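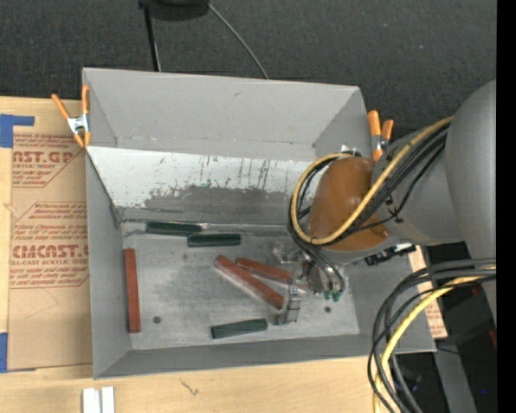
How do you store loose building blocks so they can be got at without tipping the whole lot out?
Use an open bin with a flat floor and one low side, and keep the fill shallow enough that the blocks lie in a single layer.

Forum: Storage and Sorting
Thread: Open bin or lidded tub for long blocks

Nirarcombe
Posted November 6, 2020

Setting up block storage for a shared playroom. The current arrangement is a deep lidded tub, and everything long ends up standing on end in the corners. I'm moving to a grey open bin on the tabletop, rectangular, thin straight walls, low side to the front. Red and green blocks only for now. Two questions: is a sloping panel across the back worth keeping, and do I split the colours or leave them mixed?

sortbench
Keep the slope. Blocks put down at the back tend to come forward to the foot of the panel, where they can be picked up. A square back corner holds a long block flat against two walls and you have to dig a fingernail under it.

Flavurmont
Disagree. The slope costs you floor area. In a bin that size you lose most of the back half, and the floor is the only part that stores anything in a single layer. I took mine out in January and have not missed it.

Nirarcombe
Fair point on area, but I don't need the capacity. The fill is light. What about the fasteners in the floor? There are two small round ones toward the front. Do they catch?

sortbench
Run a block over each one. If the edge clicks, the head is proud and wants countersinking or a thin liner. If it slides, leave it alone.

AhrinMoon
Liner, definitely. Felt or thin cork, cut to the flat part only. Bare floors scuff, and whatever comes off the blocks ends up as smudges you then have to scrub. My colleague So-yul Wi lined 14 bins at our centre and cleaning time dropped.

Flavurmont
Felt holds grit. Scuffing on a bin floor is cosmetic – wipe it with a damp cloth and move on. I would not cover a surface that can be washed.

AhrinMoon
Cork, then. The felt does need vacuuming, I'll give you that.

Nirarcombe
No liner for now. And the colours?

Mirzaei
Mixed. With two colours the eye does the sorting. Dividers make sense from four or five colours up, or where the lengths have to be kept apart. Mind that a divider also stops a long block lying diagonally, and that's how most of them settle.

sortbench
Agree with Mirzaei. I'd sort by length before colour in any case.

Flavurmont
Mixed is fine. Still say take the panel out.

Nirarcombe
Leaving it in, mixed, no dividers. Will check the fastener heads tonight and post the clearance if either one catches.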